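Fovel planner, after about 30 hours on two arms. Short version - good at clutter, bad at telling you why it quit. Segments crinkly bags better than Bruvberg did, and the config is one file now. Thank you.
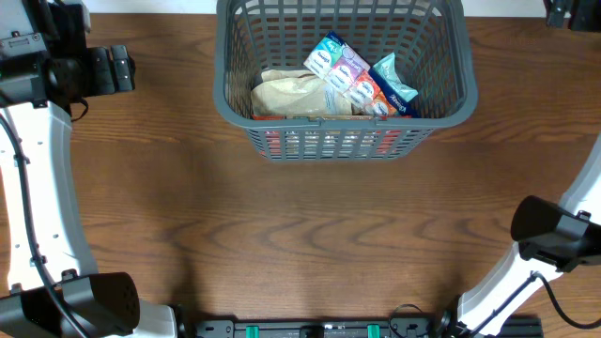
Does it need a GPU for planning? Only perception does, planning ran fine on my old desktop CPU.

Grasp ranking is decent. Clear wrappers and shiny pouches still give ragged masks, so I bumped the depth filter to 3 and lived with it. Both grippers sit open at the home pose, wich is the default.
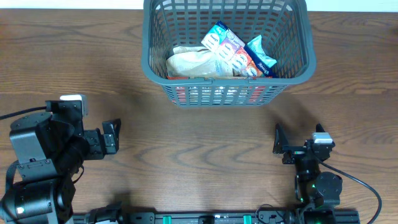
## Gripes

- Logs. "Plan failed" and nothing else
- Arm-to-arm collision margin resets on every restart
- Docs stop at version 2, I'm on 6

Keeping it - but pin your version.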